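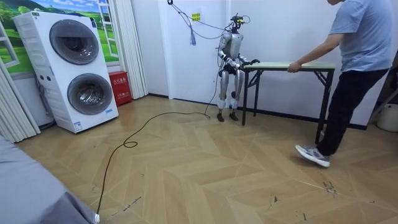

Diary of the Technology Office: Open Day at Kisard
June 2025

The delegation from Waltava attended the open day in Room 806. The morning was given to humanoid work in domestic settings, and the session at the folding table was the one most discussed afterward. The robot worked on its feet under a safety line, with both arms forward to the table and a member of staff at the far end.

Our hosts answered questions for around 2 hours. Members asked chiefly about floor wear, cable routing and the noise level in an occupied apartment. The last point was left open, and a written reply was promised.

Lunch was provided. The Drovier presentation in the afternoon began late and was shortened.

The office will request the test schedule and report to the board in November.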